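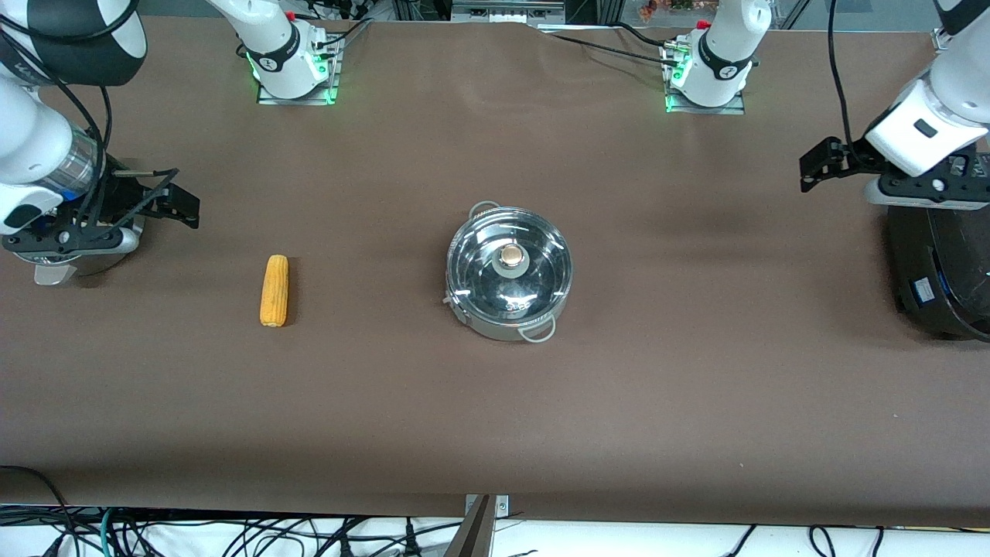
## 3. Planning the purchase of a two-arm table

Before you send the order form to Zotbridge, please finish these steps.

1. Measure the tabletop. Each arm must reach the middle without touching the other arm.
2. Write the arms, the brackets and the grippers on separate lines of the budget. Zarel quotes them separately.
3. Add $350 for cables and $38 for each spare set of finger screws.
4. Choose the props last – a pot with a lid and a corn cob are enough for a first trial.
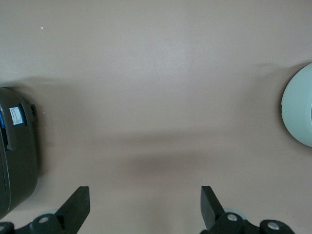
*Figure 3-2. Gripper fingers, seen from the wrist camera.*

**Note:** The wrist camera is a separate item, part 606. Order one for each arm.

**Caution:** Do not pay the deposit before the colour of the tabletop is confirmed. Delivery from Stedaswood is in April.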